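**Clandero Teach Kit – remote demonstration for tabletop arms**

Sold by Gokitz. Page last revised March 31, 2022.

The Clandero kit lets you show an arm a task by moving a handheld controller. The arm follows your hand, the software records the motion, and you repeat until you have enough recordings to train on. We stock it because customers keep asking for it. We have doubts about some of the claims made for this whole class of product, so read the page through before you order.

### What comes in the box

- One handheld controller with trigger (the trigger opens and closes the gripper)
- Base station and power supply
- Foot switch for start, stop and discard
- License for the Valtis simulator, one seat, 60 days

No arm and no gripper. People miss this and send the kit back.

### Practicing in Valtis first

Valtis gives you a simulated room, an arm and a few objects to pick up. The controller drives it exactly as it drives the hardware, and recordings save in the same format. New operators should spend their first sessions there. A bad grasp in simulation costs you a reset. On a bench it can cost you a fingertip pad, and those are not cheap.

The starter task is fruit and a bowl. It looks too easy to bother with, and most first attempts at it are poor. Depth is the trouble: on a flat screen it is hard to judge how far the fingers are from the thing between them, and people close early or come down too low. The pear is worth extra practice, with that narrow top and the stem sticking up where the fingers want to go.
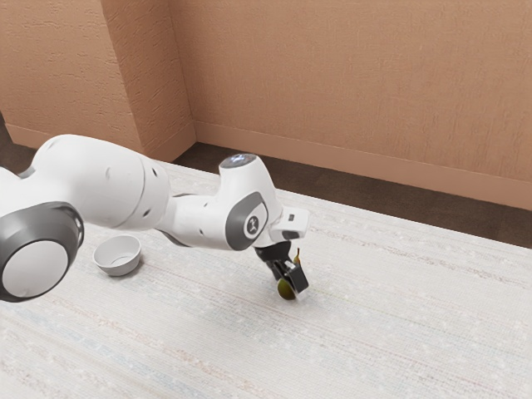
Thampi wrote to us in January that the simulator had taught their operators to be careless: a crooked approach that got by in Valtis knocked parts over on the bench, and they ended up throwing out every recording made that way. We think that's a fair complaint. Contact in the simulator is more forgiving than contact in life, and we would not mix the two kinds of recording without checking what it does to your results.

### How many demonstrations

The leaflet in the box says 30 per task. We tried that on a single pick-and-place and would not have let the result run unattended. Our own set for the same task came to 700 recordings, of which 667 were usable after review. The rest had hesitations, dropped grasps, or an operator who forgot the foot switch. Your task may need fewer. Budget for more.

### Controller or hand guiding?

If your arm can be pushed around by hand, try that before you spend money here. Hand guiding gives you a feel for weight and contact that this controller does not; there is no force feedback at all. The drawback is that your own arms end up in the camera's view, and two-handed pushing makes for jerky paths. The controller keeps you out of the way and is less tiring over a long session – though not by as much as the leaflet suggests.

### Returns

Unused kits only. Once the Valtis license has been activated we can exchange faulty hardware but can't refund the seat.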